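What is a blood donor?

Your body is always making new blood. Most grown-ups have enough to give a little away, and their bodies make more to replace it. A person who gives blood is called a donor.

Blood does a lot of jobs. Red cells carry oxygen from your lungs to every part of you. White cells fight germs. Platelets are tiny pieces that help a cut stop bleeding. The yellow liquid they all float in is called plasma.

Some people need extra blood. They may have lost a lot in an accident or an operation, or they may have an illness that stops their body making enough. Getting blood from a donor is called a transfusion.

What happens on the day?

In Humton, people give blood at the Ostermann Hall on a Wednesday. Elfriede Albers is a nurse there. First she asks each donor some questions about their health. Then she tests one drop of blood from a fingertip, to check that there is enough iron in it.

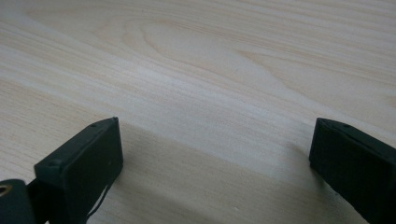 Next the donor lies back on a special chair. The nurse cleans a patch of skin on the arm and puts in a needle. It feels like a sharp scratch - most donors say it is over quickly. The blood runs down a thin tube into a bag. Afterwards the donor has a drink and a biscuit and sits down for a while before going home.

Where does the blood go?

The bag goes to a laboratory, where it is tested to make sure it is safe. It is usually split into red cells, platelets and plasma, so one bag can help more than one person.

Blood comes in different types. The main ones are A, B, AB and O. Doctors have to match the types carefully, as the wrong one can make a patient very ill.

Can children give blood?

No. Children need their blood for growing. Tsz-kin Kwok was 14 when he had a transfusion after an operation, and he has to wait until he is grown up before he can ask about being a donor. His aunt gives blood in Humton, and her next visit is in June.

Words to know

Donor - a person who gives blood
Plasma - the liquid part of blood
Transfusion - when a patient is given blood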